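About Plokutora

Home What We Do About Careers Contact

We teach robots to do chores by doing the chores ourselves, over and over, while holding a gripper. If you were hoping for something more glamorous, our competitors have very nice websites.

Plokutora began as a disagreement at a company called Havex, where our founder, Benedikt Fröhlich, spent five years writing motion code for packing machines. Every time a customer changed the shape of a carton, Benedikt rewrote the code. One October he timed himself packing the carton by hand (it took a few seconds) and compared this with the schedule for the rewrite (it took the rest of the month). He brought the comparison to a meeting. The meeting went poorly, and Plokutora was registered soon after.

What we do

Customers come to us with a task that people find easy and robots find baffling. Folding a pillowcase. Getting a lid onto a tub without launching the tub. Sliding a single sheet off a stack. We work out how a person does it, then we show the robot, in one of two ways.

The first is by hand. A demonstrator picks up a gripper with two fingers and a camera on it and does the job with that instead of their own perfectly good fingers. The camera records what the gripper sees, and the robot later learns from the recordings. The work is harder than it sounds. Most new hires spend their first morning dropping things and apologizing to them.

The second is by remote control. Our remote setup, Prisix, lets a person at a desk steer a pair of arms in the next room. We use it when the robot's own reach matters, or when the job involves something a person shouldn't be standing next to. It is slower, and it makes everybody's neck hurt.

How we work

A typical task needs 500 good demonstrations before we bother training anything. "Good" is the expensive word in that sentence. A good demonstration has a clean start, a clean finish, and no long pause in the middle while the demonstrator thinks about lunch. Robots are excellent students and will copy the pause.

We also ask people to do the job slightly differently each time. Move the cloth. Turn the tray. Come in from the left for once. A robot that has only ever seen the pillowcase in one spot will believe, with total confidence, that pillowcases live there.

Mistakes are kept if the demonstrator recovers from them. Fumbling a corner and picking it up again is one of the most useful things we can teach, and we have a great deal of natural talent in this area.

Who we are

There are nine of us. Two write the software, and the rest divide their time between demonstrating, reviewing recordings and arguing over the reviewing of recordings. Our demonstrators have come from tailoring, catering and dental assisting, and we would take another dental assistant tomorrow. Steady hands are rare. Résumés that mention them are rarer.

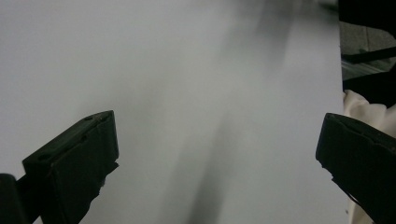

Everyone demonstrates, including Benedikt, whose pillowcases are a matter of record. We think a person who writes training code should know what it feels like to chase a corner of fabric across a table with two stiff fingers. It makes for shorter meetings.

Our office is on the second floor of the Tripathi building, above the loading dock. The freight elevator works when it likes. Visitors are welcome by appointment and will probably be handed a gripper.

What we don't do

We don't build arms, and we don't sell them. We won't promise you a robot that does everything, and we'd be a little suspicious of anyone who did. If your task is better handled by a chute and a bit of gravity, we'll tell you so and charge you only for the visit.

Working with us

Send us a short video of a person doing the job at normal speed. Please don't tidy up first. We need to see the job the way it gets done when the boss is elsewhere.

Page last updated 31 Dec 2019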